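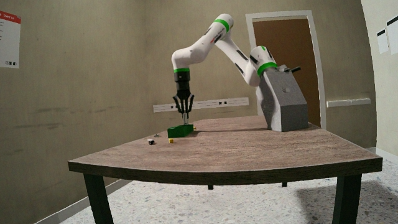 Keeping dried beans and lentils

Store dried beans in jars with tight lids, away from the stove. Write the month you bought them on a strip of tape. Beans from last November will still cook, but they take longer, so don't mix them with a new bag.

Pick over the beans on a light-colored plate before soaking. Take out small stones and any beans that are shriveled or have holes.

Soak kidney beans and chickpeas overnight in plenty of cold water. Drain, rinse, and boil hard for 10 minutes before turning the heat down. Lentils need no soaking.

Cooked beans keep 4 days in the fridge. To freeze, drain them, spread on a tray until firm, then bag. I freeze mine in 370 g bags, enough for one pot of soup.

Tip sent in by Pushpa Shukla: add a bay leaf to the pot.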